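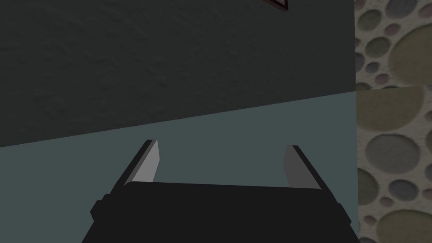
Simulated wrist views are only useful if the wall behind the gripper changes as often as the object does, according to Nneka Etim. Friederike Hellwig, product lead for Girnard at Tenderon, agrees with the principle and disputes the cost.

Girnard is a rendering kit for two-finger parallel grippers. It ships with 32 room templates and 190 surface materials, from flat colors and plaster to pebble patterns. "The customer supplies the gripper geometry," Hellwig said at the company's office in Arnport. "We supply everything the camera might see past the fingertips."

A license covers three workstations. Camera tilt, finger opening and lighting are set per batch in a plain text file. Shadows are optional. "Some teams want soft, even light for the first runs," she said. "They add the hard cases later."

Asked about contact physics, she was brief. "Girnard renders. It reads joint states from whatever simulator you already use."

The weak point is setup. Importing a custom palm housing took our reviewer, Ikechukwu Danladi, 16 steps, two of them undocumented. Hellwig said a shorter import is planned for March.

"The mounting offset is still entered by hand," she said. "That will stay."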